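Concentrated detergent: questions we keep getting

Half a cap can't be enough, can it?
For a normal load, it usually is. The orange bottle says so in red, 只需半盖, "only half a cap." We doubted it too and ran 4 loads of towels at half, then 4 at full. The full ones came out stiffer.

Does "no hand-scrubbing" hold up?
For sweat and dust, fine. For cooking oil on a collar, we still scrub. A crossed-out hand on a label is a promise from the seller — treat it like one.

And the before-and-after photos?
They're ads. Every brand picks its best stain.

Do I have to hold it the way the drawing shows?
No. The label wants your right hand on the side and says it's less likely to leak that way. Lefties at our Watkins store pour it just fine.

Is the 2000 ml refill cheaper than the 500?
Per load, yes, if you measure.
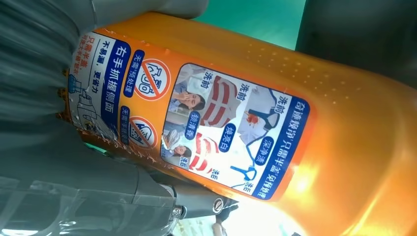
Reading time: 1 min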